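Packing tips before the August move

OK quick one this month, I'm typing this between phone calls. The Elldale building closes its doors to us at the end of the month and everybody with a storage unit there has to be out. That means 38 units. Some of you have had the same unit since before I started doing this newsletter. Some of you don't remember what's in it. Go look. Please.

Adeel Durrani has the key to the side gate and will open up on Thu 8 July from nine until people stop coming. Bring a flashlight, the back hallway bulbs are out again and the landlord isn't going to fix them now.

Boxes. We have a stack of flat ones from Gorkis, small and medium, no large. Samina is holding them at the front desk, take what you need, bring back what you don't. Tape is on you – get the wide kind, the skinny kind pops open in the heat and then your whole life is on the sidewalk. 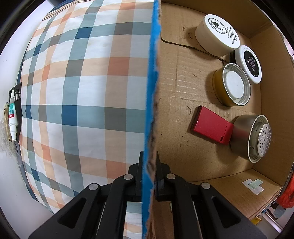 Biggest question I get is what to wrap things in, and my answer is always whatever you already own. Bubble wrap costs money and then it goes in the trash. Towels, sheets, winter scarves, the curtains you took down. A plaid cloth next to an open cardboard box is pretty much my whole packing system, and I have moved nine times. Lay the cloth flat, put the thing in the middle, roll, tuck the ends, down it goes. Plates on their edge and not in a pile. Glasses with socks in them. Heavy stuff in the small boxes!! Every year somebody fills a big box with books and every year Hammad Virk is the one who has to carry it.

Write on the side of the box. Not the top, you can't read the top when they're stacked. Name, unit number, one or two words for whats inside. "Misc" does not count. Khalil Sabbagh labeled six boxes "misc" when we left Vandix street and he still hasn't found his good scissors.

The van. We booked one from Güneş for the Saturday after, whole day, 395 with the driver. That comes out of the moving fund, which is at 2778 right now, so nobody pays on the day. If you want a slot on the van tell Yamila Farías by Tuesday night. She is doing the list by street so we aren't driving back and forth across town like last time. No slot, no ride, sorry – the driver leaves at five and he means five.

Little things get lost first. Keys, chargers, screws from the bed frame, those go in one container that rides with you in the car. Screws in an envelope, envelope taped to the bed. Do it even if you think you'll remember.
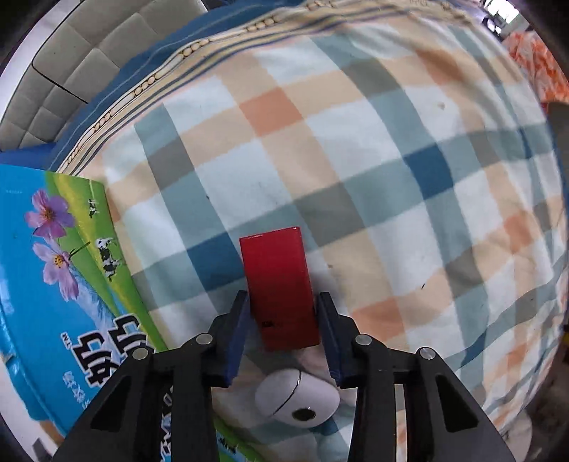

Small and narrow: a red box, standing upright over the plaid.

What we can't take in the van: paint, propane, car batteries, anything that leaks, plants over waist high (I know, I asked). The county drop off takes paint and batteries, go early, the line gets long by ten.

Also, somebody left a sewing machine and a crib in unit 157. No name on either. If they're yours call Samina. If we don't hear by the end of next week they go to the church sale, and thats final this time.

New place has an elevator. It's small and it's slow but it is an elevator. Door codes will go out by text, so make sure Yamila has your currrent number and not the one from four phones ago.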